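Motor Insurance: How the Claims Reserve Is Built
Notes for the second lecture, course "Introduction to Non-Life Insurance"
Lecturer: Corrado Longo 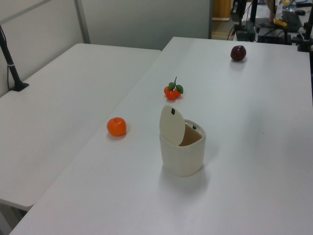
1. Why a reserve is needed

An insurer receives the premium at the start of the policy, but the claims come later, sometimes much later. A car accident in June may be reported after two weeks, repaired after two months and, if a person was injured, settled after several years. In the accounts of the year we must already show what these claims will cost. The amount put aside for this purpose is the claims reserve.

Please do not mix it with the unearned premium reserve, which we studied last time. The unearned premium reserve concerns the part of the cover that is still in the future. The claims reserve concerns accidents that have already happened.

2. The parts of the claims reserve

Reported but not settled (RBNS). The company knows about the claim and has opened a file. A claims handler makes an estimate and changes it when new documents arrive, for example a repair invoice or a medical report.

Incurred but not reported (IBNR). The accident has happened, but the company has no file yet. Here a single estimate is not possible, so we work with statistics from earlier years.

Claims handling costs. Lawyers, experts and the salaries of the claims department must also be paid until the last file is closed. Students often forget this part in the written exam.

3. The case of Grismont

We will use the same company during the whole course. Grismont sells motor policies in one region and has two brands, Pullell for private cars and Trorken for vans and small lorries. All amounts are in thousands of euros.

At the end of the year the open files of Pullell are estimated at 2,249 and those of Trorken at 1,628. The RBNS reserve of the company is therefore 3,877.

You may notice that Trorken has far fewer policies than Pullell, yet its reserve is not so much smaller. A van is on the road the whole day and the damage to other vehicles is usually heavier. For this reason we never calculate one average cost for both brands together. If next year Trorken grows faster, the common average would be too low and the reserve would be wrong from the first day.

4. Case estimates and average costs

For large claims the handler's own estimate is the best information we have. For small claims, such as broken glass or a scratched door, many companies use a fixed average cost instead. At Grismont the average is used during the first 30 days after the claim is reported. After this period, if the file is still open, a handler must look at it and write an individual estimate.

There is one difficulty with averages. Simple claims are closed quickly, and the files which remain open are the more expensive ones. If we apply the average of all claims to the open files only, the result is too low. In the seminar we will see how to correct this by grouping the files according to their age.

5. Development of claims over time

To estimate IBNR we put past claims in a triangle. Each row is a year of accident and each column is a year of development. The upper left part is known, the lower right part is what we want to find.

The most common method is called chain ladder. It assumes that the claims of recent years will grow from one column to the next in the same proportion as the claims of older years did. The method is easy to explain and easy to check, but it needs stable conditions. It gives poor results when:
– the company changed the speed at which it pays claims;
– repair prices rise quickly;
– a new product was added to the same triangle;
– one very large claim is sitting in the most recent year.

The Cirillo workbook, chapter 2, has a complete triangle with the calculation of every factor. Please go through it with a pencil before you use a spreadsheet. Rounding is done only at the end.

6. Run-off result

One year later we compare the old reserve with what was paid in the meantime plus what is still reserved for the same accidents. If the old reserve was higher, there is a run-off profit, and if it was lower, a loss. A small profit every year is normal for a careful company. A large profit every year may interest the tax office, while repeated losses will interest the supervisor.

7. To prepare for the seminar

Explain in your own words why the IBNR reserve for glass damage is small and the one for bodily injury is large.

Calculate the run-off result of Pullell if the payments and the remaining reserve for the old files together are 2,310. Say whether it is a profit or a loss.

Read sections 4 and 5 again and bring the triangle from the Cirillo workbook, completed by hand.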